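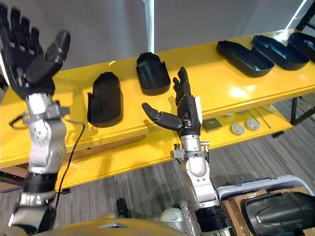 The word Jakora uses for what happened on its test floor in May is "event." The company's report uses it 6 times and never once says "failure," though what it describes is a humanoid robot that was told to stop and kept closing its hand.

No one was hurt. The report leads with that, and so did the short statement the company put out, and it is worth having. But a sentence like that can do a lot of work. It ends conversations that ought to go on a little longer, particularly when the same machine is being pitched to factories and warehouses as safe enough to share an aisle with the people who work there.

The facts, as far as the report gives them, are these. A two-armed machine at the Flusbridge site was moving molded covers from a shelf to a bench, a job it had been doing for weeks. On one lift a cover shifted in its fingers. The operator pressed the stop on a handheld unit. The arms froze. The right hand did not, and went on tightening for 438 milliseconds, long enough to crack the shell it was holding.

Under half a second doesn't sound like much. Close a car door on your thumb and see how long it feels.

The explanation is dull, as they usually are. The arms and the hands came from different suppliers. Jakora built the arms. The hands were bought from Vasseur, and they carry their own small controllers, which take orders over a cable and then get on with things. When the stop was pressed, the arms lost drive power at once, as they should. The hands got a message asking them to let go of whatever they were doing. The message was waiting in line behind other messages.

So there was a stop button, and for part of the robot it was really a request.

People who have worked around older industrial machines will find that hard to read without wincing. The old rule was that an emergency stop cuts the power, in hardware, and doesn't depend on a program being in a good mood. There are decent reasons to bend the rule for a hand. Cut the current to one that is gripping something heavy and it may drop the load on somebody's foot. Engineers have argued over that for years, and reasonable ones land on both sides. What is harder to defend is a design where the choice seems to have been made by default, because two boxes were wired together and the pair was never tested as one machine.

Jakora says it was tested. The report lists 1853 stop trials before the event, all passed. Read the appendix, though, and the trials turn out to have been run with the hands open and empty. An open hand that takes a moment too long to stop looks exactly like an open hand that stops on time. You could run that trial until the carpet wore out and learn nothing about grip.
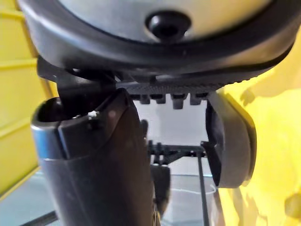 Jurska is not convinced that the trial count is the scandal it looks like. Every shop starts with empty hands, Jurska told me, and a cracked cover on a test floor is about the cheapest way there is to find a hole in your plan. The real question, in this view, is how long the machine went back to work before the hole was closed.

It is a fair question, and the report has an answer, tucked into a table. The robot logged another 2431 pick cycles between the event and the fix. The company says staff were told to keep clear of the hands during that time. A sign was taped up. The software fix moved the stop message to the head of the line, and a later change, still being fitted, gives the hands a separate wire of their own.

The wire is the part I would want to see. Moving a message up a line makes a delay shorter and rarer, and that is an improvement. It still leaves the last word with the same small controller that was too busy to listen in May. Vasseur, for its part, says its hands performed to specification, and I believe it. The specification gives a typical response time. It does not give a worst case.

Jakora's sales pages, as of 11 September 2025, still describe the robot as "stopping instantly at the touch of a button." I asked the company whether it planned to change the wording. It sent back a copy of the statement, the one that begins by noting that no one was hurt. I asked again, this time about the hands alone, and was told that the page is under review.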